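Serura small-parts gripper

Equipment pages / Grippers / Serura

Two-finger electric gripper for light sorting and kitting. Sold singly or as a matched pair with the Undon controller.

We have wanted a decent small gripper on this page for ages, and after most of August on the bench with a pair of Seruras we're very pleased to be listing one. They are quick to fit, they hold their settings, and they cope with the sort of awkward little bits that had us swearing at the older Drirel. Agnese Org ran the trials and wrote most of the notes that follow.

The test job is recovering parts for reuse: boards, connectors and odd lengths of wire go into a steel tray, and the arms move them out to bins at either side. We line the tray with plain paper. Bare steel throws too much glare at the camera, and thin wire is much easier to get under when the surface gives a little.
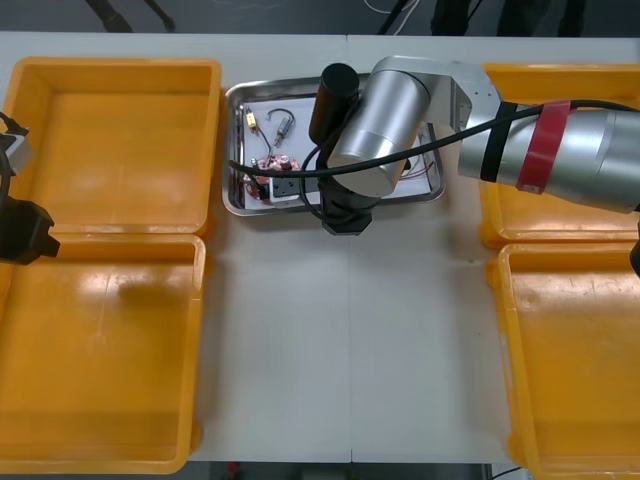 Trial bench with the tray between the sorting bins and the gripper over the parts.

What it's good at

Circuit boards, first of all. Grip a board by its edge and it comes up level, even when the outline is wavy and there's hardly a straight bit to hold. Tall capacitors get in the way a little, so Agnese sets the approach from whichever side is clearest. Small connectors are nearly as easy, and the fingers close gently enough that we haven't cracked a housing yet.

Wire is harder, as it always is! A harness with a sleeve or label on it is fine if you go for the sleeve. Loose twisted pairs are another matter, and we'd suggest aiming for the middle of the bundle and lifting slowly.
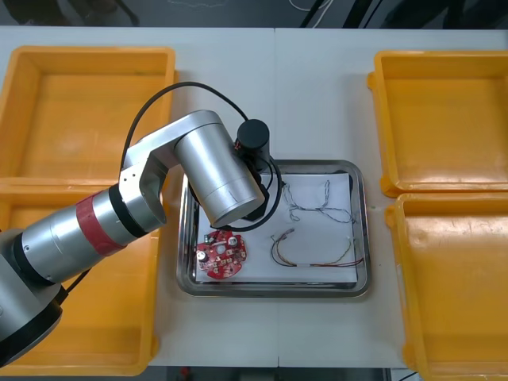 Agnese's habit is to run each new program with one arm first and bring in the second when the picks look right. It adds a few minutes and saves a lot of fiddling with the overlap zone later on. The Undon has a slow mode for exactly this (hold the green key while you start the program).

How it compared

We logged 655 picks with the Serura across the whole trial. It dropped or missed 83 of them, mostly loose wire. The Drirel had 142 failures over the same number of picks with the same parts, and its fingers needed re-centring twice. We also tried the Bite, a lovely strong thing that we'd happily use for castings, but its fingers are too thick for this kind of work.

Gediminas Baranauskienė, who set up the controller side, would like a longer cable in the box. So would we. The supplied one reaches the wrist with enough slack for a loop, and then you're hunting for cable ties.

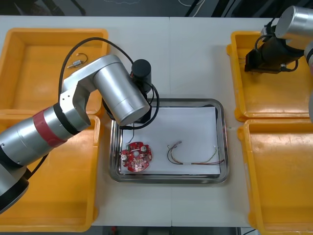 What's in the box

Gripper body with standard fingers
Spare set of narrow fingers
Wrist adaptor plate and screws
Controller cable
Printed setup sheet

The Undon controller is separate and will run one gripper or two. The matched pair with controller is £1,688, with delivery on top. Narrow fingers can be ordered on their own, so do ask if you mainly handle connectors.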